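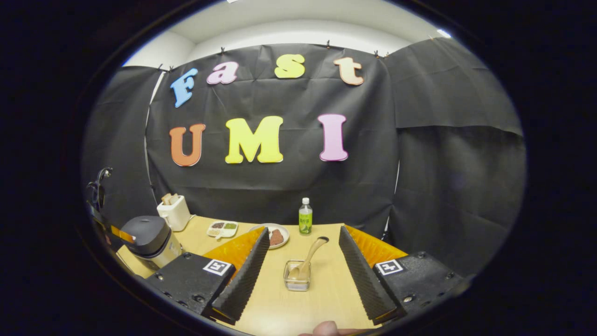 Pongsak Thepsuriya wants to know whether the toaster and the rice cooker can go on one extension lead for a breakfast table, and what happens when somebody adds a kettle. Long answer follows, as I have been asked versions of it since January.

Shabnam Hashmi
58 shares · 3 comments

Start with the ratings. They are on the plate underneath each appliance or on the back. Do not go by the size of the thing. A small toaster can draw more than a large rice cooker.

My figures for the Fetside breakfast: toaster 1,000 W, rice cooker 640 W, kettle 2,000 W. Total 3,640 W. Yours will differ. Read the plates with the appliances unplugged and cold, and write the numbers on masking tape where you can see them.

A British plug is fused at 13 A maximum. At 230 V that is 2,990 W for everything on the lead together. Toaster and rice cooker come to 1,640 W, so they can share. Add the kettle and you are over by 650 W.

4 shares

Being over does not mean the fuse goes at once. A 13 A fuse will carry a modest overload for a long time, and during that time the plug and the socket get warm. Do not treat a fuse that hasn't blown as permission.

Check the lead as well. Plenty are rated at 10 A, and the ones on a reel have two ratings, one wound and one unwound. The wound figure is much lower. I use a reel from Varimo and pull the whole cable off it every time, even when the socket is a metre away.

The kettle goes on a separate wall socket, on the worktop, away from the table. It is the heaviest load and the one people carry about, so a trailing flex at table height is a poor idea anyway.

Position. Toaster and rice cooker both go at the same end of the table, nearest the socket. The rice cooker can stand in front of the toaster provided the steam vent isn't pointing at it. Find the vent before you fill the pot.

2 shares

Leave clear space above the toaster. No shelf, no bunting, no hanging cloth. If there is fabric or paper behind the table, the table comes forward. I pull ours out far enough to walk behind, then check that nothing swings in when a door opens.

Same rule for a paper or cloth backdrop on a side wall. People remember the back and forget the side.

On fixing black backdrops, as two of you have asked in messages. Small binder clips along the top edge are quick, and they come down without marks. They hold light paper or thin cloth. For anything heavier I would want a rail.

Creases. Black shows every one of them under overhead light. Cloth can be steamed on the day. Paper can't, so store it on a tube. If it has already been folded, put up with it.

Foam letters are light enough for most backdrops, but the fixing has to suit the surface. Double-sided foam tape on paper is permanent in practice: the paper tears before the tape lets go. On cloth I use a few stitches through the back of the letter.

7 shares

Lay the letters out flat on the floor first and photograph the spacing. A single narrow letter such as an I drifts away from its neighbours very easily once you are up a step stool with it. Measure the gap from the edge of the letter, because the centre is hard to judge by eye.

If the letters come in mixed colours, decide the order on the floor as well. Yellow and pale blue both read well on black from across a room. Dark green didn't, when I tried it at Brurora.

Back to the table. Hot things at the socket end, cold things in the middle. A round plate for bread or cake sits centrally where it can be reached from both sides. Drinks in capped bottles to one side of it. Cold green tea in a plastic bottle is fine left out for the length of a breakfast.

Small accompaniments go in a divided dish. One dish with compartments takes less table than the same things in separate bowls, and it moves in one go when you wipe down. Put it between the appliances and the plate, as that is the way people travel along.

Spoons. Wooden ones are better than metal near anything with a non-stick inner pot. A short square glass container will hold a wooden spoon upright enough, though the handle leans. Turn the handle away from the serving side or sleeves will catch it.

3 shares

Do not run the flexes across the front of the table. Off the back, straight down, along the wall. If a flex has to cross a walkway, move the table.

Timing. Rice first, because it takes longest and holds on keep-warm. Keep-warm still draws power, but much less than cooking. Toast last, in batches, as people sit down. Toast does not hold at all.

A correction to something I posted before: I said a four-way adaptor gives you four sockets' worth of load. It gives you four places to plug in. The limit is still the single fuse in the one plug. Dhanial pointed this out and was right.

Pongsak, for your table: toaster and rice cooker on the one lead, fully unwound, kettle on the worktop. If your plates add up to more than 2,990 W, or the lead is marked lower, go by the lower number.

I haven't tested an egg boiler on the same lead. Ratings plate first, same as the rest.

Shares on this thread: 74
Comments: 11

Contact · © Shabnam Hashmi · Back to top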